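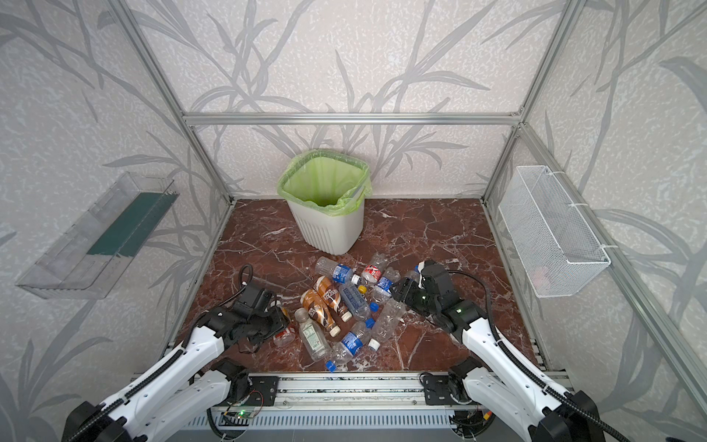
White bin with its green liner, bamboo-like leaf paper on the walls

Curnton Allotments and Gardens Society - notes from the April meeting

Taken by me, Lotte Maes, as Catarina had her hands full with the seed boxes. Sorry for the spelling, I was typing on my knee!

Present: Mieke Vandenberghe (chair), Catarina Magalhães, Adalberto Brandão, Laurențiu Matei, me, and a good few plot holders who came in late from the bus. Started at 7.15.

Last month's notes
Agreed, apart from Laurențiu's plot, which I had down as 46. It's 64. Fixed now.

Water
We spent ages on this one. The lower tank is leaking again at the tap end and Adalberto thinks the whole fitting wants replacing. He's had a price of £60 from Morin for the part and will fit it himself. All in favour. I asked if we could have the hose ban lifted on the Tirnuvside plots until it's done, and Mieke said yes, evenings only, and please wind the thing back up afterwards (I know, I know, that was me).

Seed potatoes
They've come! Catarina has the Charlottes and the Kestrels but the Pink Fir Apple are short, so it's 3 bags per plot at most until she hears back. Collect from her shed, after 5 if you can, and bring your own sack.

Compost and rubbish
Quite a lively chat. People are still putting cooked food in the bays and we've had rats by the hedge. Mieke will do a new sign. Laurențiu wanted to try a hot bin and a couple of us were keen, but it was left for next time as we didn't have a price.

Plot 5
Still empty and very brambly. Two names on the waiting list want to see it. I said I'd walk them round, and Adalberto will strim the path first.

Summer show
Kasto Hall is booked. We need somebody to judge the jams - I'm not allowed as I'm entering. Classes the same as last year, plus one for children's sunflowers.

Any other business
Whoever borrowed the long-handled loppers, please put them back in the store.

Finished 8.50. Next meeting same place, Catarina bringing cake.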